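# Progress report to Kostunent: open day, Cenolville workshop

Period covered: August to Saturday, September 14, 2024

The open day was held on the last date of this period and met the main condition of the second payment. 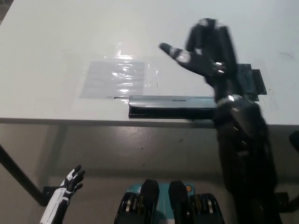 We had 70 visitors in four sessions, against a target of 50. Lộc Mạc ran the desk-task demonstration, with the humanoid working at a white table on ordinary office items, including a paper punch and a clear plastic sheet. Bohdan Yurchenko stood at the stop button throughout and did not need it.

**Results**

- The robot made 23 attempts at the desk task in front of visitors and completed 16. The other 7 failed, mostly on picking up the sheet.
- The third session began late after a network fault. Laurențiu Toma moved the control laptop to a wired connection at lunch.
- Two schools and one packaging firm, Dastasside, asked for return visits.

**Spending**

Printing and signs came in under budget. Floor barriers went over, and we have covered the difference from the travel line, as agreed with Katsuhiko Ishida in August.

**Next period**

Định Vương will work on grasping thin, shiny materials. We would like to add seven hours of technician time for this and will send a revised budget sheet separately. Please confirm whether the Liang site can still be used for the second open day.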